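Home | Syllabus | Handouts | Reading List | Contact

Planning for Equipment, Handout 4: What the Arm Really Costs

Good to see so many of you stayed awake through the spreadsheet part last time! Today we get to the fun bit, which is spending somebody else's money on a robot arm, and I'd like you to keep the Plondlow budget sheet open next to you while you read, because I'll be hopping back and forth to it.

Most first budgets I see have one big line that says "arm" and then a nervous little line that says "other." Please turn that around. The arm is the easy one. You get a quote from Pedska or Weerasinghe or whoever you like, you write it down, and you're done by lunch. It's the "other" line that eats people alive (it ate me, my first year, and I had to go back and ask for more in April with a very red face).

So split "other" into its own lines. Put in the mount, the wrist camera, the gripper, spare fingers, cables, the counter or bench it will work at, and the things it will be handling. Then add staff hours for setup. On the Relness plan we allowed 27 hours for setup and used 154, and I still have that sheet if you'd like to come and wince at it.

Fingers deserve a paragraph to themselves. Treat them like printer ink: they wear, they get dropped, and one shape never suits every job. I budget for four pairs per arm and keep two of those in the drawer. Before you choose a shape, write down the thinnest and the widest thing you expect to pick up, and then ask the seller to quote against that list. A kitchen job is a lovely test of this, with bowls that have thin walls and slick sides, and flat plates sitting right down on the counter.
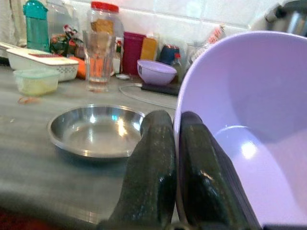
Fig. 1. Gripper holding a lavender plastic bowl by its wall, one finger on each side. Steel plate on the counter at left.

For next class, draft a budget for one arm doing one kitchen task of your choosing. One page is plenty, and pencil is fine. Mark any price you guessed with a G so we can talk about how you got there.

Comments

tallpaul: Do we put the bowls and plates under supplies or equipment?

Ruairi Dow: Supplies, please, and put in spares!

mnk_04: My "other" line is now longer than the rest of the page. Bringing it anyway.

Questions: see the Contact page | Copyright Ruairi Dow | Back to top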